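FOR IMMEDIATE RELEASE

Asdale students take on their first robot arm challenge, and the public is invited

ASDALE – I run the after-school robotics club at Fuentealba Technical High School, and I get to share some news I've been sitting on for weeks! Our club has been accepted into the Vovow Student Automation Challenge, and we'll be showing our project at an open house in October before we head off to compete.

If you've never heard of the challenge, it goes like this. Each team gets a set of ordinary household things (cups, sponges, a folded towel) and has to teach a robot arm to tidy them into the right spots. The catch is that judges shuffle everything between rounds, so you can't just record one perfect motion and play it back. The arm has to look at what's in front of it and work out what to do. Our kids call their entry Tundodach, and no, they won't tell me what it means.

We have 31 students in the club this year, which is a big jump for us, and most of them had never touched anything bigger than a desktop kit. Now they argue about gripper angles over lunch. They take turns guiding the arm through each move by hand control, then they go back over the recordings, throw out the sloppy ones and train on the rest. 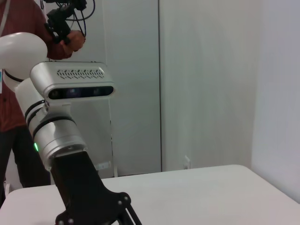 So far the team has saved 837 good practice runs, and they'd like to have over 3000 by the time we compete. That's a lot of sponges. The towel is still giving us grief – it never lands the same way twice – and a group of sophomores has pretty much adopted it as their own problem. I've stopped offering advice because theirs is better than mine.

Each round at the challenge lasts 2 minutes, so speed matters too, and we've started running practice rounds against a kitchen timer.

The open house starts at 6 p.m. in the school's automation lab. It's free, younger brothers and sisters are welcome, and anyone who wants to can have a go at the controls. Students will be on hand to answer questions (they love questions, so bring hard ones). Parking is behind the gym.

Members of the press who'd like to visit during a club session can set that up through the Fuentealba front office.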